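# Cundik handheld collection gripper

**Sold by:** Sindero
**Reviewed and maintained by:** Gudrun Hamann, equipment pool, Ukthorpe
**Status:** two units available for loan, purchase on request

The Cundik is a two-finger gripper you carry around by hand. A wide-angle camera sits behind the fingers and records while a person does the task. The recordings go into training a policy, and a robot arm with the same fingers is then supposed to do the task by itself. Sindero calls this "robot learning without the robot." You still need the robot at the end, and that's where most of the claims get thin.

## What Sindero says

The product sheet reports a pick-and-place policy trained on 2000 demonstrations, with 1785 left after filtering. It doesn't say what the filter threw out. If it dropped fumbled grasps, fine, but then the policy never saw anyone recover from a fumble. If it dropped clips where tracking was lost, that's a different problem and a buyer should know about it. Harsh Dwivedi wrote to ask in March and got the product sheet back.

The success rate comes from 20 trials on one arm. I would not buy a toaster on 20 trials.

## What we can say

Eimear Ó Briain and Sylvain Collet collected 200 demonstrations with our first unit, all tabletop work with everyday things: books, paper, markers. They used ordinary rooms and left the furniture as it was.
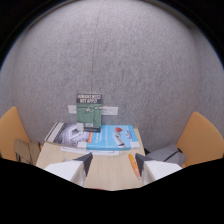 Collecting is quick to learn. Sylvain was comfortable with it in one morning. The fingers close evenly and the trigger isn't tiring, though Eimear found the grip too thick for small hands and there is only one size.

Thin flat objects are the weak spot. A marker suits two fingers well enough. A book lying flat usually has to be slid to an edge or tipped up first, and people do this in very different ways without noticing. Eimear pushes, Sylvain pries. Mix both in one data set and you've taught the policy two half-habits. The manual has one sentence on "consistent technique" and leaves it there.

Plain walls worry me too. Tracking relies on visual features, and a big blank surface doesn't offer many. We haven't measured how much this matters, so take it as a question to put to the seller.

## The transfer claim

"Trains once, runs on any arm" is on the box. Hervé Hervieu has run our policy on the Gautier arm and nowhere else. It reached for the right object more often than I expected, and it was poor at letting go. I won't put a percentage on this page until we've tried rooms that weren't in the training set.

## Before you borrow one

- Charge it overnight. The battery light is optimistic.
- Redo the finger calibration after any knock.
- Agree on one way to do each grasp and write it down.
- Keep the rejected clips, with the reason for each.

Loans go through Gudrun. Bring it back by Monday if you take it for a weekend.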